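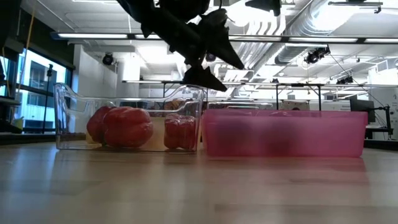

*Photo: Shagufta Minhas / Terkwood*

# Cell Nel: setup and upkeep

Nel is the pick-and-place cell at the window end of the Terkwood shop. It has one arm, one two-finger gripper, a wooden table and whatever bins we are working with that month. These notes go with the photo at the top of the page, taken from table height with the arm over the bins. They cover how we set the cell up, what we look after and what has been fixed since January. The Dudthorpe cell has its own page and uses different fingers, so please don't copy settings from one to the other.

## Bins and peppers

Two red bell peppers in the clear bin, with the pink bin to its right. The bigger one is lying on its side and the smaller one is upright, a useful pair for checking grip width because the fingers meet a different shape each time.

The bins go side by side, long sides in line with the table edge. We set the clear one first, scooped lip to the left, and bring the pink one up to it. If either bin has been moved, run the position check before any picks. A bin that is off by 5 mm will usually still work. More than that and the finger tips start to catch the rim on the way down.

## Gripper

Open, with the tips pointing down over the bins. The angled fingers are the part of the cell that needs the most attention. The wedge shape gets in beside a pepper without much room, but the tips wear, and a worn tip marks the skin.

Our routine for the fingers:

- Wipe both fingers with a damp cloth at the end of each session. Pepper juice dries sticky.
- Check the finger screws every 15 hours of run time. Hand tight plus a small nudge with the short key.
- Close the fingers on a paper strip and pull. If the strip slides out, the tips need to be lined up again.
- Swap both fingers together, never one at a time.

The spare fingers are in the Trerkiro drawer, in the bag marked 2. Bag 1 has the old set and should not go back on the arm. Shagufta keeps it for measuring against.

## Table and light

Wood grain on the tabletop, and enough shine to mirror the bins. The shine gave us trouble in the spring. With the ceiling lights on and daylight from the window, the vision software would sometimes pick up the reflection of a bin edge and report the edge too low. We fixed it by redoing the table calibration with the room lights on and raising the threshold to 7. Don't turn it back down without talking to Shagufta first.

Clean the table with a dry cloth only. Spray leaves streaks and the calibration has to be done over.

## Repairs so far

- Left finger pivot was loose and clicking on close. New bushing fitted, no clicking since.
- Gripper cable rubbed through its sleeve at the wrist. Replaced the sleeve and left a longer loop - the first loop was too tight when the wrist turned all the way around.
- Arm stopped short on the way down to the pink bin. The bin height in the settings was still from the old gray bin. Corrected and saved under the pink bin's name.
- Emergency stop button stuck after being pressed. Cleaned, then replaced when it stuck again.

## Starting up after a repair

Run the arm at low speed with empty bins first, then with one pepper. It takes around 20 minutes. Write the result in the Nel log with your initials and note which fingers are fitted.

Photo may be reused inside Terkwood with the credit left on. For a larger copy, ask Shagufta Minhas.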